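4.2 Why owners keep old desktops

We expected price to dominate, and it didn't! Of the 211 households interviewed in Eltberg and Cernside, 182 had repaired or upgraded a desktop computer at least once, and many spoke of the work with real affection. One retired teacher in Cernside had kept the same case through two moves and a divorce, and she could tell us the month (February) when each part went in. Attachment of this kind is well known from studies of bicycles and sewing machines – we were delighted to find it so strongly here.

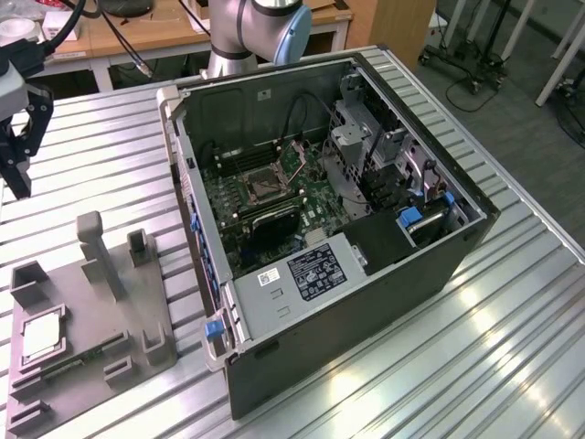

Figure 3. Desktop tower with the side panel removed and the CPU socket empty.

Skill mattered less than we had guessed. Cheung's coding of the 561 repair stories shows that first-time repairers mostly learned from a relative or neighbor, often in a single evening, and then went on to help someone else. The Vostmont interviews, treated separately in Section 5, add a wonderful twist: there, parts pass between families much as baby clothes do, with no money changing hands and very little written down.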